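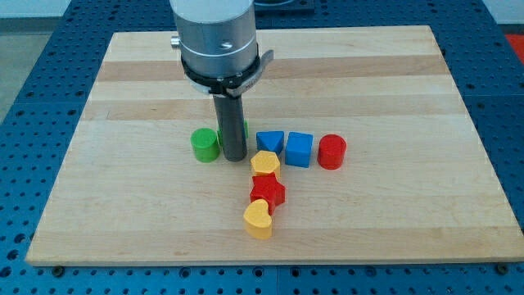
Istdale Block Challenge

The Istdale Block Challenge is a student robotics competition held each June at Devholm College. Teams program a robot arm fitted with a single straight probe to push coloured wooden blocks across a board and into a set arrangement. It began as a second-year coursework project and was opened to other colleges after its third year.

Background

The project was set up by Lộc Diệp, then a lecturer in control engineering at Devholm. Earlier classes had used a two-fingered gripper, and students spent most of the term on grasping. Diệp replaced the gripper with a plain probe so that the coursework would deal with pushing, contact and planning instead. The first class had 22 students working in pairs, and its final session was run as an informal contest. The name comes from the Istdale building, where the teaching laboratory was housed at the time.

Equipment

Every team uses the same type of station. The arm works above a rectangular wooden board on a blue perforated table. The blocks are red, blue, yellow and green, and their shapes include cylinders, a cube, a triangular prism, a hexagonal prism, a star and a heart. The star and the heart are generally considered the hardest to control — a push near one of the points or lobes tends to turn the block as well as move it.

Teams may not alter the probe, the board or the blocks. Software is written by the students, although a basic motion library is supplied.

Format

A round lasts 300 seconds. At the start, a judge places the blocks in a loose group on the board and reads out the target, such as a straight line or a grouping by colour. The arm must then work without human help. Teams have 5 rounds, and the lowest score is dropped.

Points are given for each block that ends within its target area. A block pushed off the board scores nothing and is not put back. If the arm presses down on a block hard enough to trigger the safety stop, the round ends and the score at that moment stands.

Awards

The winning team receives the Mwakalinga Cup. A separate prize, the Vilton Prize, is given for the best written report and has often gone to a team placed well down the table. Reports are limited to 7 pages and must include a section on failed attempts.

Later changes

Spoken targets were replaced by printed cards after complaints that some instructions were unclear. A beginners' class, in which only cubes and cylinders are used, was added the following year. Its rounds follow the same time limit, but teams may restart once.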